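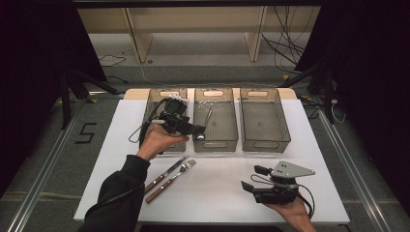 Cómo grabo demostraciones de ordenar cubiertos con dos pinzas de mano

Llevo ya unos meses recogiendo ejemplos para entrenar una política de manipulación a dos manos y me habéis preguntado varias veces cómo lo organizo, así que voy a contarlo con calma. La tarea es de las más sosas que existen: coger un cuchillo, un tenedor y una cuchara y dejar cada uno en su cajón de plástico. Sosa, sí, pero da muchísimo juego para aprender a grabar bien, y los errores que se cometen con los cubiertos son los mismos que luego se cometen con cosas más caras.

Al proyecto lo llamo Prenia. La primera tanda fue un desastre (grabé 217 episodios y me quedé con 44, ahora os cuento por qué) y la segunda ya salió mucho mejor.

Preparar el sitio

Yo trabajo en el suelo, sobre moqueta gris, con un tablero blanco encima. El blanco ayuda a que los cubiertos destaquen y el tablero me permite mover todo el montaje de golpe si hace falta. Los tres cajones van al fondo, en fila y pegados unos a otros, con un listón de madera clara por detrás para que no se escapen cuando los empujas sin querer. ¡Que los empujarás!

Los cajones que uso son de plástico ahumado translúcido. Tienen una ventaja y un inconveniente. La ventaja es que desde la cámara de la cabeza se intuye lo que hay dentro. El inconveniente son los brillos: si tienes una lámpara justo encima, el metal suelta unos reflejos que en algunas tomas se comen media cuchara. Yo lo arreglé a medias moviendo la luz hacia un lado y corriendo las cortinas oscuras.

Marca el suelo con cinta. Yo tengo números de cinta negra en la moqueta para saber dónde va cada cosa, y cuando vuelvo al día siguiente monto todo en un par de minutos. Si no marcas nada, el tablero se te va desplazando poco a poco y al final de la semana tienes dos conjuntos de datos distintos sin haberte enterado.

Los cables

Cada pinza lleva su cable, y el cable es el peor enemigo de esta tarea. El de la izquierda me cuelga por encima del borde del primer cajón, y más de una vez lo ha arrastrado al levantar la mano. Antes de grabar haz el recorrido completo con las dos pinzas, despacio, llegando hasta el cajón más lejano y volviendo. Si notas un tirón, recoloca el cable antes de seguir. Durante el episodio no lo toques, que luego el modelo ve una pinza haciendo un gesto rarísimo en mitad de la tarea.

Grabar un episodio

Mi rutina es siempre la misma:

1. Coloco los cubiertos que tocan delante de los cajones, en diagonal y con el mango hacia mí.
2. Llevo las dos pinzas a su posición de partida, abiertas, y me quedo quieto un segundo.
3. Arranco la grabación y espero otro segundo antes de moverme.
4. Cojo el primer cubierto por el mango, lo levanto, lo llevo al cajón y lo suelto cerca del fondo, sin dejarlo caer desde arriba.
5. Sigo con el resto, vuelvo a la posición de partida y corto.

No siempre empiezo con los cajones vacíos. En muchos episodios la cuchara ya está en el cajón del medio y solo quedan el cuchillo y el tenedor por recoger. Esto lo hago a propósito: si todos los ejemplos arrancan del mismo estado, la política se aprende la coreografía de memoria y se queda perdida en cuanto encuentra algo ya colocado.

Un detalle que me costó pillar – los cubiertos juntos son mucho más difíciles que separados. Con el cuchillo y el tenedor uno al lado del otro, los dedos de la pinza tienen que entrar entre los dos mangos, y es facilísimo llevarse los dos a la vez. Graba bastantes así. Abre la pinza lo justo, baja recto y cierra sin prisas.

Qué variar y qué no

Vario el orden, el ángulo de los cubiertos, la separación entre ellos y la mano con la que cojo cada uno. No vario el cajón que corresponde a cada cubierto, ni la altura de la cámara, ni la posición de partida. Cuando quiero cambiar algo de esto último abro una carpeta nueva y listo.

Revisar y tirar

Aquí fue donde murió mi primera tanda. Grabé días enteros sin mirar nada, y al revisar me encontré con que en muchísimos episodios la pinza izquierda tapaba el cajón justo en el momento de soltar. Ahora reviso cada poco y tiro sin pena los episodios con:

– cubiertos que se resbalan y recojo de cualquier manera
– tirones de cable
– la pinza parada mucho rato mientras pienso qué hacer
– el cajón movido de su sitio

Los fallos con una corrección limpia me los quedo, pero etiquetados aparte. Vienen muy bien para que el robot aprenda a recuperarse.

La segunda tanda terminó en octubre con 1213 episodios aprovechables. En el próximo tutorial cuento cómo sincronizo las dos pinzas con la cámara de la cabeza, que tiene lo suyo.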